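Jiltham Laundry Notes: Socks

README for the sock section of the Jiltham household textiles set
Maintained by Kirsten Robichaud and Veerle Wuyts

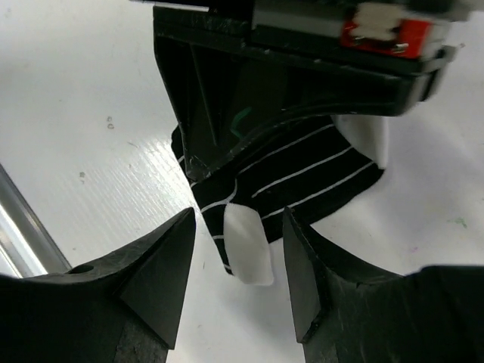 The sock section covers sorting, pairing and folding of everyday socks after laundering. Each record describes one sock, and a pair is stored as two records joined by a pair key. Pattern is entered before color, as most pairing errors in the first version came from dark socks matched on color alone. A black sock with thin white horizontal stripes and a white toe is entered as pattern "stripe, thin", ground "black", accent "white", toe "contrast". Stripe direction is always given for the sock laid flat; when the fabric is twisted and the stripes run diagonally, the entry is still "horizontal".

Contents

socks.csv: one row per sock, 2,303 rows
pairs.csv: pair keys and match status
folds.txt: fold names and short definitions
changes.txt: edits by version

Fields in socks.csv

sock_id: integer, never reused
pattern: plain, stripe thin, stripe wide, dot, argyle, other
ground: main color of the leg
accent: second color, blank if none
toe: same or contrast
heel: same, contrast or unclear
length: no-show, ankle, crew, knee
state: flat, crumpled, hanging, rolled
wear: 0 to 3, judged by eye at heel and toe
note: free text, up to one line

The heel field takes "unclear" whenever the patch could be read as either heel or cuff. Do not infer it from the toe. Veerle Wuyts rechecked all heel entries for version 2 and changed many of them to "unclear"; the old values are kept in changes.txt.

State is recorded as found, before any smoothing. A sock held up by one end is "hanging" even if the fabric is also bunched.

Pairing rules

1. Match pattern, then ground, then accent.
2. Compare toe and length.
3. If stripes are present, lay both socks flat and compare stripe width at the ankle.
4. A difference in wear of 2 or more is flagged but does not block a match.
5. Socks with no match get status "single" and keep their own key.

Folds

Three folds are defined: flat pair, half fold and cuff roll. The cuff roll stretches the elastic and is listed only for completeness. Mélanie Dhillon wrote the definitions, which assume a flat, light-colored work surface. Dark socks sorted on a dark surface gave poor results for length.

Known issues

Navy and black are confused under warm light. Rows 2,000 and up were entered under daylight lamps and are more reliable on this point.

Sock IDs from 3,000 upward are reserved for the children's sizes and are not in this release.

The "other" pattern is overused. Marbled and ribbed socks should get their own values.

Versions

1: first release, color only
2: pattern, toe and heel added
2.1: 18/09/2020, fold names corrected, duplicate keys removed

Corrections go to Kirsten Robichaud. Include the sock_id and the field name.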